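### The gap beside the cabinet

Every kitchen has one. You push the big white thing as far over as it will go, you push the worktop as far as *it* will go, and between the two there remains a slot exactly wide enough for a teaspoon and too narrow for the hand that wants it back.

Readers of this newsletter have strong feelings on the subject. February's item on crumbs drew 40 replies, most of them about gaps, and one from Lenihan that ran to four pages and included a sketch.

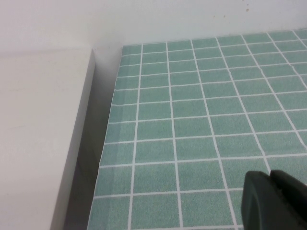

*From the Isstead Household Letter, Kitchens & Corners. Words by the editor, who owns a long ruler.*

A gap that gets wider toward the front is the usual trouble. The wall is seldom square, the cabinet is seldom square either, and the two have not been introduced. Before you buy filler strip, try turning the cabinet a hair. Mine took two shoves and a folded bus ticket under one foot, and I have since been told the ticket was still valid.

If you keep a tile-patterned mat on the surface next door, you have an advantage and a curse. The grout lines will show you at once how crooked everything is. They will go on showing you at breakfast. Line the mat up with the wall and let the cabinet sulk. A speckled green forgives a good deal in the way of crumbs. Plain white forgives nothing, and any small brown spot on the wall will be the first thing your mother-in-law greets.

For spots, a damp cloth and patience. For the gap, a ruler wrapped in an old sock, drawn slowly forward. I got back a pencil, a fridge magnet and a receipt from Arkis dated 2000.

Next time: drawers that open only when you're leaving.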